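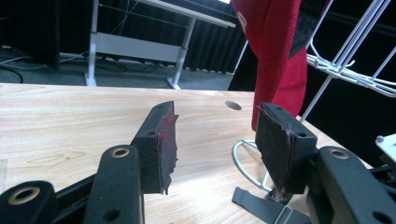
2026-08-12
文：博主

八戒我守了几年，中间断过，又捡起来，到现在也谈不上守得好。四月从 Preltovora 回来以后，有几位读者来信问在家人怎么守布萨，问得最多的是日子怎么算、下午能喝什么。回信写了几封，内容差不多，就整理成一篇放在这里。我不是出家人，没有系统学过律，下面凡是讲经文的地方，请以经文为准；凡是讲我自己怎么做的地方，只供参考。

先说词。布萨是巴利语 uposatha 的音译，梵语系统里是 upavasatha 或者 poṣadha，汉译佛典里又写作布沙他、优波婆娑，意思上有译成长净的，有译成斋的。现代人听到“吃斋”，首先想到的是吃素，但早期的斋讲的是时间，过了中午不再进食叫持斋，跟吃什么关系不大。后来两件事在汉地合在一起，一个字管了两个意思，所以常有人问我，守八戒那天能不能吃鸡蛋。按南传的八戒，条文里没有讲到荤素。我自己平时吃得很素，那天也照旧，但我不会说这是戒条规定的。

布萨这个习惯比佛教早。婆罗门的祭祀在新月和满月的前后有预备的日子，祭主要斋戒。律藏《大品》里讲，当时别的修行团体逢半月的第八、第十四、第十五日聚会说法，民众去听，听了就亲近他们。摩揭陀国王看到这个情形，去见佛陀，建议比丘们也在这些日子聚会，佛陀同意了。接下来的一段我每次读都觉得有意思：比丘们奉命聚会，聚到一起却默默坐着，什么也不说。来听法的人不满意，说这些沙门怎么像哑猪一样坐着，聚会不是应该说法吗。于是佛陀才允许在聚会时说法，再往后，才规定在布萨日诵波罗提木叉。一个制度是这样一步一步长出来的，先有日子，再有人，再有内容。国王的建议，民众的抱怨，都留在了文本里，没有抹掉。

出家人的布萨和在家人的布萨是两件事，只是日子重合。出家人半月一次诵戒，在家人在这一天受持八戒，到寺院去，或者在家里过。增支部八集里有一组经专门讲八支布萨，格式很整齐：圣弟子这样省察，阿罗汉们终其一生舍离杀生，放下棍棒，放下刀剑，有羞耻心，有慈悯；今天这一日一夜，我也舍离杀生，在这一支上我仿效阿罗汉，我的布萨也将得以受持。八支都照这个格式念下来。

这个格式我觉得比戒条本身更值得讲。条文单独列出来，看着就是八个“不”。放回经里看，它是一种模仿，拿一天一夜的时间照着阿罗汉的生活过一遍。范围有边界，从今天天亮到明天天亮。阿罗汉是终其一生，我是一日一夜，经文把这两个时间并排放着，没有嫌弃后一个短。我第一次守的时候，完全是当成考试去守的，晚上饿得睡不着，数着钟点，第二天早上吃了很多，觉得自己过关了。后来读到这组经，才知道之前漏掉的是省察那一部分。

八支的内容，多数读者是知道的，我简单列一下南传的次序：离杀生，离不与取，离非梵行，离妄语，离饮酒，离非时食，离观听歌舞及佩戴花鬘、涂香、装饰，离高广大床。跟五戒比，第三条变了，五戒里是离邪淫，这里是离一切淫。已婚的人常常忽略这个，以为只是多了三条。

汉传这边叫八关斋戒，内容一样，分法略有出入。有的论书把歌舞观听和香花装饰分成两条，再把不非时食单独拿出来作为斋，八条戒加一个斋；有的跟南传一样。两边的人有时候会为此争几句，我看过一个帖子争了很长，最后双方引的是不同部派的材料，各自都引得没错。戒的内容没有差，差的是编号。

三集里有另一部经，讲三种布萨，是对一位女居士说的。她在布萨日中午来见佛陀，佛陀问她怎么这个时候来，她说今天我守布萨。佛陀就说，布萨有三种，牧牛人的布萨，尼乾子的布萨，圣者的布萨。

牧牛人的布萨最好懂。牧牛人傍晚把牛还给主人，心里想的是，今天牛在哪里吃草，在哪里喝水，明天要在哪里吃草，在哪里喝水。守布萨的人也一样，心里想的是，今天我吃了这个，吃了那个，明天我要吃这个，吃那个。一天就在贪欲里过去了。经里说这样的布萨没有大果。我第一年的布萨几乎全部属于这一种，而且我的想法比经里写的还要具体，我会把第二天早饭的菜想好，连先吃哪个都想好。

尼乾子的布萨那一段，是站在佛教立场对耆那教的批评，读的时候要留意这一点。批评的大意是，他们只教人对某个方向、某个距离之外的众生放下棍棒，等于对近处的就不管了；又教人在这一天说，我不属于任何人，也没有什么属于我，可是父母知道他是儿子，他也知道他们是父母，过了这一夜，他又去享用那些财物，经里说这等于说了妄语。耆那教自己对这些做法有自己的讲法，跟经里转述的未必一样。我把这段当作对自己的提醒来读：宣布一种自己做不到的超脱，在布萨日是要扣分的。

圣者的布萨篇幅最长，讲的是用方法让染污的心变干净。经里用了几个很家常的比喻，洗头用膏、用土、用水，加上人的努力；洗身体用搓洗的工具、用粉、用水；洗衣服用热气、用碱、用牛粪和水；擦镜子用油、灰和刷子；炼金子用炉子、盐、赭土、吹筒和钳子。与之对应的是随念：随念佛，随念法，随念僧，随念自己的戒，随念诸天。然后才接到八支。也就是说，按这部经的安排，八支是放在最后的，前面先要有一段让心安定的功夫。我现在的做法就是照着这个顺序来，后面会写。

再说日子怎么算，这是问得最多的。

南传各国用的是阴历，但各国的阴历不一样。每个阴历月分白半月和黑半月，白半月的第八日、第十五日，黑半月的第八日和最后一日，这四天是在家人的布萨日。小月的黑半月只有十四天，最后一日就是第十四日。泰国叫佛日，斯里兰卡把每个月的满月日定为公众假日，缅甸也看重满月。汉地传统讲六斋日，农历初八、十四、十五、二十三、二十九、三十，小月往前推一天。六斋日在汉译经论里有根据，讲的是四天王或者他们的使者、太子在这些日子巡视人间。巴利增支部里也有这个说法，不过是半月里的第八、第十四、第十五日，这样算下来一个月也是六天。所以四天还是六天，两边的文本其实都能接得上，是后来各地的习惯不同。

麻烦在于，历法算出来的满月跟天上的满月可以差一天，泰国两个派系的历法有时候也差一天，跟中国农历又可能差一天，闰月的放法更不相同，碰上那样的年份，节日能错开一个月。我刚开始时很为这个苦恼，觉得守错了日子等于没守。手机上装过一个叫 Flillness 的月相工具，它给的是天文时刻，精确到分钟，满月落在凌晨，那么应该算前一天还是后一天，它不管。我拿它跟寺院的日历对，对了几个月，越对越乱。

后来想通了，或者说放弃了。僧团需要统一的日子，因为大家要聚在一起，一个界内的比丘要同时诵戒，差一天就聚不齐。在家人独自在家里守，没有这个聚齐的问题。如果你附近有寺院，跟着寺院的日历走，因为那天有人在那里。如果没有，选一种日历，固定用它，不要换。我现在用农历的初八、十五、二十三和月末那一天，原因是厨房墙上挂的就是这种日历，抬头就看得见。

上班的人，这几天落在工作日是常态。有人改成每周休息日守一天，我觉得没有什么不可以，经文里也提到过在特定季节加守的，叫作 pāṭihāriya-pakkha，注释对它的解释有好几种。戒是受了才有，哪天受，哪天就有。不过我自己试过只在休息日守，效果不好，因为休息日本来就散，一天不出门，躺着也算守住了。反而上班那天守，第四条马上就有用处。

第四条值得多写几句。我以前一直以为难的是第六条，守了一段时间记录下来看，破得最多的是妄语。单位里一天要说多少不太准确的话，平时感觉不到。“我正要发给您”，那时候文件还没开始写。“刚才没看到消息”，看到了。“都可以”，并不都可以。八戒日的早上受了戒，到上午十点多，往往已经说过一句这样的话，说完自己愣一下。愣一下就是收获，平时不会愣。我没有找到什么巧办法，只是在那天少说，回消息慢一点，写完了看一遍再发。有一次对方问我进度，我直接回答还没开始，对方说好，那后天给我。事情就这样过去了，之前担心的都没有发生。

然后是非时食。

律里的非时，指从日正中到次日天亮。天亮也有讲究，叫明相出，一般以能看清掌纹，或者能分辨树叶颜色为准，各地寺院有各自的时刻表。日正中是太阳过最高点，跟钟表上的十二点是两回事。住在时区西边的人，太阳正中可能在下午一点以后，用夏令时的地方再往后推一小时。有的人因此很高兴，说可以吃到一点。这在道理上是通的，很多寺院也确实按当地的太阳时间来排。我自己统一按钟表十二点之前吃完，纯粹是怕麻烦。我住的地方正午跟十二点差得不多，差的那几分钟，正好用来防止自己在那几分钟里拼命往嘴里塞东西。

为什么定这一条，经里给过几种说法。中部里有一部经，佛陀对比丘们说，我不在夜间进食，因此感到少病少恼，轻快有力，安住舒适，你们也来试试。讲得很平实，就是一个身体上的经验。另一部经里，一位比丘回忆从前，说过去夜里出去托钵，走进过污水坑，掉进过粪坑，撞上过荆棘，撞上过睡着的母牛，还碰到过小偷。有一次夜里打闪，一个正在洗锅的妇人借着闪电看见他，吓得大叫，以为是鬼来了。他说我不是鬼，是比丘，站在这里托钵。妇人骂他说，比丘的爹娘都死了吗，宁可拿宰牛的快刀剖开肚子，也不要为了肚子在黑夜里到处托钵。这位比丘说，每当想起这些，就觉得世尊替我们除去了许多苦。

这一段是整部律制历史里我最喜欢的材料。妇人骂得很凶，经文照录了。从这里也看得出，不非时食最初有一部分理由是跟托钵连在一起的，是为了少给施主添麻烦，也为了比丘自己的安全。在家人晚上不托钵，冰箱就在旁边，这部分理由不适用，剩下的就是身体轻快和少事。少事这一点我体会很深。守戒那天傍晚多出来一整块时间，不买菜，不做饭，不洗碗，不想吃什么。头几次这块时间让我非常不安，在屋里走来走去。

下午能喝什么，各家说法差别很大，我只写我知道的。律里允许比丘在非时饮用过滤过的果汁，列了几种水果，注释又放宽到小果子一类，大果子不行。另有一类七日药，酥、生酥、油、蜜、糖，病时可用，实际上各地对病的理解有宽有紧。还有终身药，姜、盐之类。到了今天，有的寺院下午可以吃黑巧克力，有的可以吃一小块奶酪，有的连豆浆都不喝，有的喝牛奶，有的认为牛奶是食物。我在不同地方见过的规矩没有两处是完全一样的。去到哪里守哪里的规矩就可以，不必带着甲地的规矩去看乙地的人。

我自己在家里，下午喝水，喝茶，有时候喝一点加了蜂蜜的水。低血糖或者有胃病的人要看医生的意见。有一位读者来信说她吃的药必须随晚饭服，问能不能守八戒。我的意见是，药照医生说的吃，饭也照吃，那天受五戒，或者受其他七条而不称作八戒，都很好。五戒不比八戒低一等，它是天天都在的。

第七条在今天最难划线。歌舞、音乐、观看表演，放在古代，要走到城里去看，或者请人来演。今天它在口袋里。我的划法比较笨，那天手机只用来接电话和处理工作，别的都不看，新闻也不看。地铁里的屏幕、商店里放的歌，听到就听到了，条文讲的是去看去听，不是我去找的就不计较。花鬘涂香那一部分，我理解为不打扮，洗脸刷牙照旧，护手霜冬天手裂了会涂，当药用。有女读者问上班要不要化妆，有的老师说为了工作不失礼的程度可以，有的说不可以。我没有资格回答。

第八条，高广大床。律里给出家人的床脚定了尺寸，是佛陀的八指，换算成今天多少，注释和现代学者给的数字不一样。大床指奢侈的铺设，长毛毯、绣花毯、动物皮之类，列了一长串。普通人家的床一般够不上奢侈，高度上有没有超就看你采用哪种换算。我是那天打地铺。理由倒没有那么严谨，主要是睡地铺这个动作很明确，铺下去的时候知道今天和平常不同。腰不好的人不建议学。我有一阵子腰疼，就睡床，把枕头换成薄的。

讲讲四月的事。

Preltovora 是一处在家人办的静修所，在山上，海拔 1,205 米，离 Jurkico 镇还有一段路。从镇上坐 707 路车到终点，下来再走上去。路名叫 Bélanger 路，沿路只有一块旧路牌，很容易错过，我走过了头，又折回来。静修所没有常住的出家人，有时候会请法师来住几天，我去的那次没有。所以严格地讲，那几天的八戒是大家在佛像前自己受的。

没有出家人能不能受戒，这也是常被问到的。南传的惯例是最好从比丘处求受，因为有问有答，有人带念，心里郑重。没有条件时，可以从已经受戒的居士处受，也可以自己在心里决意受持，注释传统里有依据。汉传有的讲法更严格，要求从他人受。我在家里一直是自己受，早上洗漱完，念礼敬，念三皈依，然后一条一条念八支，巴利语念一遍，再用中文把省察的那几句念一遍。念巴利语我发音不准，尤其是长短音，改了很久还是不准。中文那一遍对我来说更要紧，知道自己在说什么。

静修所收费很少，每天 200 块，包括早饭和午饭，没有晚饭。同住的只有 5 个人，年纪都比我大。日程贴在门后面，早上四点半敲板，五点静坐，六点半早饭，然后是出坡，扫地、洗菜、捡柴，十点半午饭，下午坐和走交替，傍晚念诵，九点熄灯。手机进门就交出去，放在一个饼干盒里，走的时候领回来。

我原来以为连续守几天会比一个月守四天难得多，结果饿只在第二天傍晚比较明显，后面就没有了，身体好像承认了这件事。难的是午饭。因为知道后面没有了，午饭人人都吃得多，我也一样。第一天中午我添了两次饭，下午走经行，肚子胀，坐下去就昏沉，一个下午都在跟困做斗争。这时想起牧牛人那一段，觉得应该加一种，叫作提前把草吃完的牛。第三天起我只盛一碗，下午清楚得多。中部和相应部里讲饮食知量的地方很多，说吃饭不为嬉戏，不为骄慢，不为装饰，只为维持此身，除去旧的苦受，不使新的苦受生起。旧的苦受是饿，新的苦受是撑。以前念到这里总是滑过去，这次因为撑着，才听懂了后半句。

每天念诵完了有一段可以说话的时间，说话也不多。有人提到她守布萨守了很多年，家里人不信佛，起先家里人很反对，说她饿着坐在饭桌旁边，大家都吃不下。她后来改了办法，那天晚上照样做饭，照样坐在桌边，给孩子夹菜，陪着说话，自己喝一杯热水，不提戒这个字。过了几年，家里人到那天会主动把午饭提早。我听了有些惭愧，因为我守八戒的头一年，跟家里吵过两次，都是在傍晚，都是为了吃饭的事，起因是我不肯坐到桌边去，觉得闻到味道会动摇。守戒守到跟家里人拉下脸，经里没有这一条。

回来以后我就照这个办法做，傍晚坐到桌边去。闻到味道确实会动摇，动摇就动摇。

现在我的一个布萨日大概是这样的，写出来供来信的几位参考。

前一天晚上看一眼日历，把第二天早上要做的事写在纸上，午饭准备好带去单位，因为单位食堂开饭晚，排队容易过十二点。早上比平时早起半个钟头，受戒，然后坐一会儿，随念佛，随念法，随念僧，每一项用经里现成的句子，在心里念得慢一点。随念戒的时候，想一想上次布萨到现在，五戒上有没有亏欠，有的话认下来，不多纠缠。随念诸天这一项我做得最差。经文的意思是，诸天因为具足信、戒、闻、施、慧而生到那里，我也有这样的信、戒、闻、施、慧。我念到这里常常心虚，就把它念成希望有。

上午上班，十一点四十左右吃饭。吃完漱口，这个是跟静修所学的，漱了口，嘴里没有东西，过午这件事就有了一个清楚的界限。下午照常。回家以后陪家里人吃饭，洗碗还是我洗，洗碗的时候不捡锅里剩下的。晚上读一部经，不求长，读完抄一两句在本子上。坐一次，时间看体力。九点多铺好地铺睡下。第二天天亮，戒就自然满了，不需要特别去舍。早饭照平常的分量吃，这一点我练了很久。

本子上每次记三行，哪一条有问题，什么时候，当时在干什么。不打分。以前打过分，打分以后人会想办法拿高分，比如把容易出错的事都挪到第二天去做，那一天过得像在躲雨。

受了戒又犯了怎么办，来信里也有人问。饮食上，如果是忘记了，东西已经吃到嘴里才想起来，就停下，重新在心里决意，继续守剩下的时间。如果是明知而吃，那一条就破了，其他七条还在，也可以重新受。不要因为下午吃了一块饼干，就觉得今天全完了，干脆晚上再去吃一顿。我干过这种事，那次是在火车上。后来翻本子，那一页写的是：下午三点一块饼干，晚上七点一份盒饭、一罐可乐、半袋花生。饼干是第六条的事，后面那些就是赌气了。

还有一位问守八戒有什么功德。经里讲得很大，说即使拥有十六大国的统治权，布满七宝，比起八支布萨，还不及十六分之一，理由是人间的王权与天上的快乐相比是贫乏的。接着就讲诸天的寿命，四大王天的一昼夜是人间的五十年，一层一层往上加。这些数字我读的时候不太有感觉，我对天上的事没有经验。有经验的部分只有一点，就是傍晚那一块时间。我小时候傍晚总是很长，后来许多年没有过那样的傍晚了，守八戒以后，一个月里又有了几个。这个算不算功德我不知道，也不敢拿来代替经里的说法。

参考的经文列在下面，巴利原文和中文译本网上都找得到，译本不止一种，字句有出入，建议对着看：

律藏《大品》布萨犍度，开头国王建议聚会的部分。
增支部三集，讲三种布萨的那一部。
增支部八集，布萨品，整品。
中部，讲不夜食的两部，一部在比丘品，一部以鹌鹑为比喻，也在比丘品。两部挨得不远。
汉译《中阿含》里的《持斋经》，跟三集那部对应，里面三种斋的名目是放牛儿斋、尼揵斋、圣八支斋，比喻的次序和巴利本有些不同。

我还没有把《持斋经》和巴利本逐段对完，对到洗头那个比喻就停下了，因为汉译里用的几样东西，有的我查不到是什么。知道的读者请来信告诉我。

另外，有人问 Preltovora 怎么报名。他们没有网站，我是写信去的，过了很久才收到回信。下一次开放的时间我也不清楚，等收到通知再补在这篇后面。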